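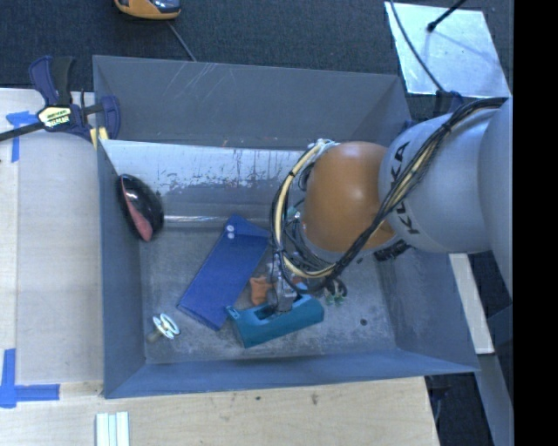 Wear inside a gray metal bin: scuffed floor, pale band across the rear.

Zoriana Prokopenko keeps the container register at the Tarenham site of Ultia, a parts distributor. The register lists 1,575 steel bins and tubs, and she decides which of them are repainted, which are repaired and which go for scrap. She has done the job long enough to have rewritten the inspection sheet twice. We spoke in August, in the office next to the paint shop.

The first thing she wanted to settle was vocabulary. Inspectors at Tarenham used to write "damaged" for anything that looked bad, and the word covered too much. The current sheet has separate entries for scuffing, scratching, coating loss, corrosion and deformation. "A scuff is a change in the finish. You can see it and you can't feel it with a fingernail," Prokopenko said. "A scratch you can feel. Coating loss means bare steel, and that's the first entry that costs us money."

Most of the wear, she said, is in the places people expect. Floors go first, from sliding loads. After that come the bends where a sloped wall meets the floor, because the coating there is put on over a curve and tends to be thinner on the outside of the radius. Rims are third on her list. Rim damage comes almost entirely from stacking, and it is worse on bins with outward-sloping sides, where the edge takes the contact.

I asked how thickness is measured. The shop uses a magnetic gauge and takes 3 readings on each wall and five on the floor, at marked positions on a cardboard template. Before the template, inspectors chose their own spots. "People put the probe where the paint looks good, without meaning to," she said. "We compared two inspectors on the same bin and they were far enough apart that one of them would have passed it and the other would have sent it for stripping." The template was cut from the lid of a packing case and has since been copied in thin aluminum sheet.

The coating is a two-part epoxy. For several years the site used a product line from Stüber, applied over a phosphate wash, and Prokopenko has no complaint about it except the cure time. Ultia now gets its bins coated in powder by an outside firm when the quantity justifies the truck, and touches up smaller lots in house. Touch-up is a compromise. The patch never has the same edge strength as the original film, and a patch on the floor of a bin in daily use will usually lift at its leading edge before anything around it fails.

"I don't allow touch-up on floors any more," she said. "Walls, yes. Rims, if the steel is straight. If the floor is through to metal over an area bigger than my hand, the whole bin gets blasted."

Blasting has its own limits. Each pass takes off a little steel, and a bin that has been stripped three or four times may be thin enough at the floor to flex under load. For that reason the register records the number of strips for each bin along with its empty weight. Of the bins on the register, 1,069 have a full history. The rest came with the purchase of the Plullport warehouse, where the paperwork was limited to a purchase date and in many cases a serial plate that had been painted over.

Those bins are being worked through on weight alone. Each one is put on the floor scale and compared with the drawing weight for its type. Anything well under is set aside for an ultrasonic thickness check. Prokopenko expects 700 pounds to remain the working load for the standard type, and said she would sooner take a bin out of service than mark it with a lower limit. "A second load rating on the same shape of bin is a mistake waiting on a forklift," she said.

On staining she was less strict. Drip marks and pale bands on a wall are often residue and may come off with an alkaline cleaner. Her rule is that a mark has to be cleaned before it can be graded. The sheet has a box for this, and a sheet with the box blank goes back to the inspector. She described the older practice, grading first and washing later, as the largest single source of needless stripping in the records she has read.

She also keeps a few rejected bins behind the shop for training. New inspectors grade them with the template, and their sheets are compared with hers. The session runs on a Friday, when the blasting cabinet is shut down for filter changes and it is quiet enough to talk.

The next revision of the sheet will add an entry for weld toes, where she has started to find rust under sound-looking paint. She has not settled on the wording.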